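Drastbridge opens training room for two-armed robots

A training room where people teach robots to handle everyday objects has opened in Drastbridge, in the former Castaño printing works on Mill Lane. It is run by Perudix, which moved there from smaller premises in May.

The firm does not write out each movement in advance. An operator works the two arms by remote control, using a pair of handles that the arms copy, and the system records the position of every joint along with the view from a camera on the robot's head. Once enough runs of a task have been recorded, they are used to train a program that then attempts the job alone.

Zainab Bassey, who leads the operators, said a task normally needs 135 good runs before training starts. Runs in which something is dropped are kept in a separate folder and may be used later.

"People expect the lifting to be the hard part," she said. "Most of our time goes on the approach. If the operator comes in at a strange angle, the robot learns the strange angle."

New operators spend five days practising before any of their work is saved. They start by moving a single block from one side of a desk to the other and go on to cups, packets and soft items. Each shift is split into short sessions, with a break between them, as the handles are tiring to hold up for long.

Some jobs are taught by hand. For these the motors are slackened and the operator takes hold of the arm and guides it through the movement. Karthikeyan Bhat, an engineer at the firm, said this suits slow tasks such as wiping or pressing a switch, but that it is awkward to guide two arms at once - one person can manage it, though not well.

The present set of tasks, known as Grarkila, deals with clearing and sorting a cluttered desk. Objects are moved about between runs so that the program does not simply learn one layout. The set has 71 tasks, and Perudix expects to finish recording them before the end of the year.

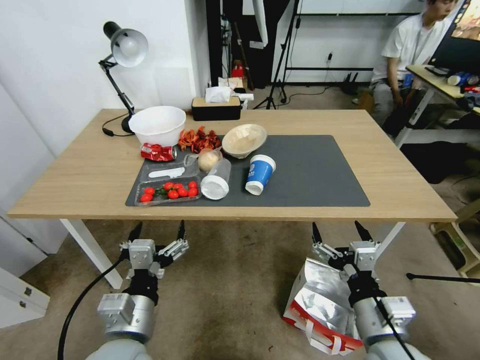 Technology and Work

Food and drink items feature in several of the tasks, among them cherry tomatoes in a clear plastic container, dried red chillies and a crushed soda can. Bhat said light or easily squashed objects show up small faults in how an operator closes the gripper.

Perudix has two operator posts open at Drastbridge. No experience with robots is required, and training is paid. Applicants will be asked to try the handles as part of the interview.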